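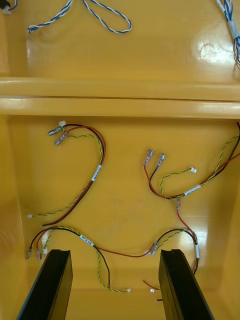
Elmarie Adams looks after the harness cell at Friesen, in the Platmont building, and she has 20 minutes before the next changeover so we talk standing up. One robot, one bin of harnesses, two black fingers on the gripper. Her job is keeping all that going. "People think it's programming. Most of my day is fingertips," she says. Flat matte faces, squared off at the tip, and she wants them kept that way. A wire harness is about the worst thing you can ask a gripper to pick up. It bends, it has a red wire going one way and a black one going the other, and the spade connectors have those clear sleeves on them that slide if you squeeze in the wrong spot. "So you grab near the label. Label's your friend."

Home Shop Floor Interviews Back Issues Contact

First thing each shift is the wipe. Lint-free cloth, a bit of alcohol, both faces, then the camera window at the wrist. She does the window last and with a fresh piece of cloth. Why? "Grease. You've just had it all over the fingers."

Then the finger check. She closes the gripper on a feeler gauge and looks for light down the middle. If one side touches before the other, the finger has crept on its mount and she backs off the screws, squares it, tightens again. Two screws a side. She used to do it by eye. Stopped in March after a bad run where the thing kept pinching the green and yellow wire and leaving everything else behind. Took her a whole shift to find it. One screw.

"I blamed the camera, I blamed the software, I rang Unathi at home. It was a screw."

Unathi Gumede is the controls tech, over from the Hendutport plant when something needs changing that Elmarie isn't allowed to change. He set up the cell in the first place. He joins us halfway thru with a coffee and does most of the talking about light.

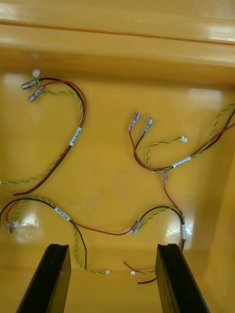 The yellow is the trouble, he says. It's shiny, and shiny throws the overhead lamps straight back at the wrist camera. "You get a white patch and the robot has no idea what's under it. Could be a connector. Could be nothing." His fix was not fancy. He turned the exposure down, moved one lamp, and taught the arm to come in from a second angle whenever the first look washed out. Would a dull gray surface be easier? Sure. He asked. Still waiting.

Grip force took longer. They started at 42 percent on the controller, and the sleeves were shifting on the connectors. Now it's 34. Elmarie would go lower, Unathi wouldn't, and they have had this conversation before, you can tell.

"Lower and it drops them," he says.

"Lower and it drops them when the tips are dirty," she says. "Keep the tips clean."

The tangles are the other thing. When harnesses land on top of each other a long red wire from one will lie right across the next, and the arm lifts two. The cell is set to lift, wait a beat, look, and put the lot back down if the load reads heavy. Three tries then it stops and calls her over. She sorts them out by hand, fingers of the robot parked up and the cell locked out first, always. She's strict on that one. Her lock, her key, in her pocket.

What wears out? Tips mostly. The cable to the wrist camera, because it flexes every single pick. She's replaced it twice, and the second time she rerouted it with more slack at the elbow and its been fine since. Spare fingers come as a pair from Nallura and she swaps both even if only one looks bad. Then she redoes the zero point, runs ten slow picks with her hand near the stop, and puts it back to full speed.

Notes go in a paper book hung on the guard. Unathi wanted it on the tablet. The book has a pen tied to it. She shows me the last entry, 2019-05-11, left tip replaced, right tip replaced, zero OK. Underneath in someone else's writing: lamp flickering again.

She reads it, says a word I won't print, and goes to find a ladder.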